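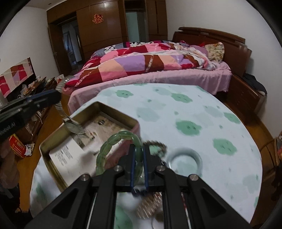
A green beaded bracelet over the flowered tablecloth

What We're Reading: The Salt Ledger, and a few things beside it
20 November 2025

Well, I finished it. All 730 pages, and I have the sore wrists to show for it. The Salt Ledger by Kerttu Pitkänen has been sitting at the top of my pile since March, and I kept putting it off because every time I picked it up I thought, I'll start that when I have a free week. I did not get a free week. I read it in line at the pharmacy and in the car during swim practice, and I would do it all again!

For those who missed her first novel, Relwood, you don't need it to follow this one. The two books share a country and one minor character (the ferryman, if you remember him), and that's about it. Relwood was a quiet book about a boarding school and a missing teacher. The Salt Ledger is a much bigger thing, a family story that starts in the harbor town of Annan and follows five sisters after their father's trading house goes under. The oldest, Ilse, inherits the account books. She figures out pretty early that a set of them is written in code, and most of the plot hangs on who taught her father the code and what he was hiding with it.

I know, I know — coded ledgers. I groaned a little too. But Pitkänen is so good on the daily business of being broke in a town where everybody remembers you rich. There's a chapter where the second sister, Maren, has to buy fish from a woman she used to employ, and I read it twice in a row. Hardly anything happens. They talk about the price of cod. I was sweating.

The middle does sag. Once the story moves inland to Ravoneck there are a lot of dinners, and I had trouble keeping the cousins apart. A family tree in the front would have helped, and my copy didn't have one, so I drew my own on an envelope and used it as a bookmark. If you get stuck there, keep going until the letter from the lighthouse. After that I didn't put it down except to sleep. 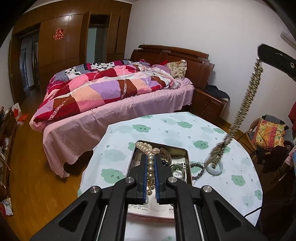 My favorite thing in the book is the way Pitkänen handles the mother's belongings. There's a long stretch where the sisters divide up what's left of her dressing table, and each one wants something the others think is worthless. Ilse takes the hairbrush. The youngest, Tove, who barely remembers her mother at all, asks for the buttons. If you've ever seen a strand of cream and champagne pearls bunched up at the corner of an open metal tin, you have the feel of that chapter, all those good things kept in whatever container was handy. Pitkänen lets the sisters bicker for 20-odd pages and never once tells you who's right. I changed my mind about Maren at least twice.

Grade: A minus. The minus is for the cousins.

Also on the nightstand

Geeta Sengar's Stusimura came out the same month I bought the Pitkänen, and it could hardly be more different. It's short and very funny, and it takes place over one long weekend on an island where the only hotel has been double booked by a wedding party and a chess tournament. Sengar writes dialogue like she's been hiding under the table taking notes. I laughed out loud at the toast given by the groom's uncle, and I'm not going to spoil it by quoting any of it. The romance between the night clerk and the tournament referee gets a bit rushed at the end, and I would have happily read another fifty pages of the two of them arguing about the breakfast buffet. B plus, and a great one for a plane.

I gave up on one book this month, a thriller I won't name, when the detective explained his own tragic past to his dog for the third time.

Coming up

Our next group read is Relwood, picked by vote at the last meeting. I'm thrilled, I haven't been back to it in years. The library has 2 copies and the wait isn't bad right now, so put your name down soon. If you're reading along at home, we'll stop at the end of Part One for the first talk. Please no spoilers about the teacher, even if you think everybody knows!

And if anyone has gotten through The Salt Ledger already, write me. I need to talk to somebody about the very last entry in the account book, and my husband has asked me to find another person.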